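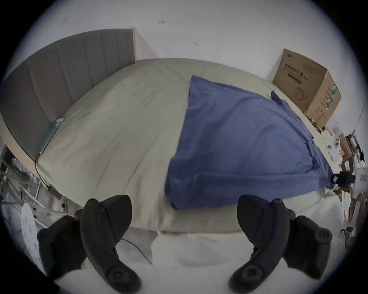
**Kgomotso Mabuza**

The Wustbridge Robotics Program is pleased to share an update on Skornance, the student project on teaching robots to fold household cloth. A short thread follows for families, partner schools and students considering the spring course.

---

Skornance enrolled 34 students this term. They work in six groups, and each group is responsible for one kind of item from first trial to final report. Towels and T-shirts were assigned first. Pillowcases were added in October at the request of the students.

---

Students do not program the folding motion by hand. They perform it themselves with hand-held grippers, and the recordings are used to train a model. The quality of the model depends heavily on how steady and consistent the students are. Several groups have told us this was the hardest part of the course.

---

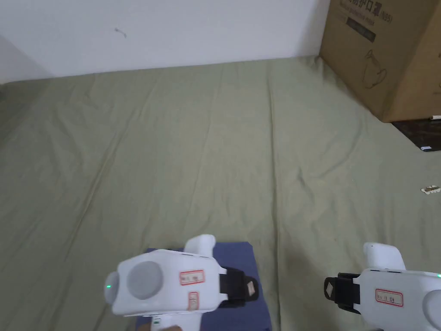
**Kgomotso Mabuza**
Program Coordinator, Wustbridge Robotics Program

Work with two grippers is introduced after every member of a group has passed the single-gripper check. The check consists of picking up one corner of a cloth, carrying it to the opposite corner and releasing it without dragging the rest.

---

Tsion Tilahun, who leads the technical sessions, has revised the instructions for the two-handed tasks. The main changes:

- Both grippers start open and level.
- The left hand closes first.
- Students say "closed" aloud before lifting.
- A dropped corner ends the attempt. It is logged as a failure and kept in a separate folder.

---

The last point has caused some discussion. Two groups asked whether failed attempts could be deleted. They may not. Hina Jadoon's group has since written a short guide to labeling failures by type (missed grasp, slipped grasp, wrong layer), and it has been adopted by the whole course.

---

Totals to date: 2,785 attempts recorded, of which 2,308 passed review and were accepted for training. Review is done by students from a different group than the one that made the recording.

--- 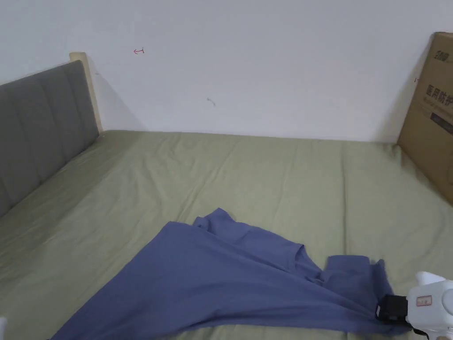 *T-shirt task: gripper closed on the right edge of the shirt.*

T-shirts remain the most difficult item in the set. A towel has four similar corners. A shirt has sleeves, a collar and two layers that separate when lifted, and a grasp that takes only the top layer will spoil the fold. The group led by Xolani Le Roux is now comparing grasps at the sleeve, the hem and the side seam.

---

Early results from the first trained model were modest. It folded a flat towel in half on most trials and did poorly on any towel that started out bunched. The students have responded by adding more recordings that begin with rumpled cloth. A second model will be trained once those recordings have been reviewed.

---

Each group will present at the end-of-term showcase in the Adams Building. Presentations are limited to ten minutes and must include one result that did not meet expectations, with the group's explanation of the cause. Families are welcome. Doors open at 5:30 p.m.

---

Students who wish to join the spring course should submit the interest form through the program office. No programming experience is required. Returning students may apply to serve as reviewers, and should contact Ihor Stelmakh for the reviewer handbook.

---

The failure-labeling guide is available to partner schools on request. Please state the grade level and the type of gripper in use, as some of the wording will need to be adjusted.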